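Hokmont Verified Accounts Project
Progress report to the Mendia Fund
4/16/26

Dear friends at Mendia,

Thank you for your patience while I put this together, and thank you again for the call last month, which cheered all of us up more than you probably know. I'll try to keep to the outline you sent, though you know me well enough by now to expect a detour or two.

When you made the grant, we promised to look at how easily a stranger can set up a social media account in the name of a local official, and how long it takes for the real person to get it removed. We have now logged 224 complaints from town clerks, school board members and county offices. Nearly all of them involve a copied profile photo and a name that differs from the real one by a letter or a dot. The sad ones are where a resident sent money or personal details before anyone noticed, and we have been careful to keep those people's names out of our files.

The complaint database moved over to our own workstation in the Leblanc Street office this quarter, as set out in the budget, so the records no longer sit with an outside host.

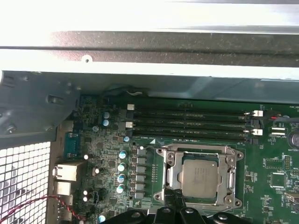
Inside the workstation: memory slots and fan connector.

Talking with the platforms has been slower going. Of the 7 companies we wrote to, 4 have answered, and 2 of those have agreed to give us a named contact for urgent reports. I had hoped for more by now, and I would be fibbing if I said the form letters weren't discouraging. Still, the replies we did get were thoughtful, and one led to a long and very useful conversation about what a check mark is supposed to tell the reader.

Our pilot in Allon County is going nicely. The clerks there have started listing every official account on one public page, and they tell us residents do call to ask about it (bless them!).

Spending is on plan, apart from printing, where we are a little under. With your agreement I'd like to move that money to the Spanish version of the guide.

The full draft of our findings will reach you in July.

With warm thanks,
Blandine Lacroix
Project Director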